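Journals > Applied Dining Studies > Articles > 4. Tableware and contrast

Abstract Full text Figures References Cite

October
By the Acheampong Centre for Residential Care Research

4. Tableware colour and mealtime intake

4.1 Background to the tableware component

Low food intake among older residents is commonly attributed to appetite, medication or difficulty chewing. The visual conditions of the meal receive less attention in facility audits, although they are among the cheapest to change. White crockery on a white or pale table gives a resident with reduced contrast sensitivity very little information about where the plate ends, and pale foods such as fish, mashed potato and rice are hard to distinguish from the plate itself. The tableware component of the Brelider study examined whether a change in plate colour, with no change to menu or staffing, would alter the amount of food left at the end of the midday meal.

4.2 Setting and participants

The component was carried out at two residential care homes, Groltoler and Clakov, which share a central kitchen and a four-week menu cycle. Residents were eligible if they ate the midday meal in the main dining room and did not need full assistance with eating. Of those eligible, 36 completed the component. A further 4 residents withdrew before the second menu cycle, in each case following a transfer to another level of care. Consent was obtained from the resident or, where required, from a substitute decision-maker.

4.3 Procedure

Each home served the midday meal on its existing white plates for one full menu cycle and on coloured plates for the next. The order was reversed between the homes. Portions were weighed in the kitchen before service, and plate waste was weighed after collection by staff who took no part in serving. Dining room lighting was left at its usual level, with blinds set to the same height at the start of each meal. Residents who normally sat together continued to do so, and no one was asked to move closer to a window.

The coloured plates were chosen for a raised rim, against which food can be pushed with a fork or spoon. Mugs and bowls were not changed. Both homes already used a mixture of these, and residents had firm preferences that staff were reluctant to disturb. A mixed setting was therefore accepted, in which the plate offered strong contrast with the table and other items did not necessarily do so. Figure 2 illustrates the difference in contrast between coloured and white pieces on a pale surface.
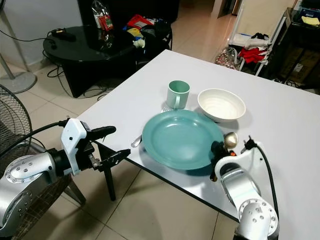
Figure 2. Teal plate with raised rim, pale green mug and white bowl on a white table.

4.4 Limitations of the component

Several matters should be kept in mind when reading the results in Section 5. Plate colour could not be concealed from residents or serving staff, and some residents remarked on the new plates during the first days of use. Any novelty effect would be expected to fade over a menu cycle, but the design does not allow it to be measured separately. Drinks were not weighed, so no statement can be made about fluid intake. Food taken from a neighbour's plate, a regular occurrence at both homes, was recorded as eaten by the resident to whom it had been served.

The dining room at Clakov was repainted in a darker shade during the second cycle. The tables were unaffected, and the data from that period have been retained.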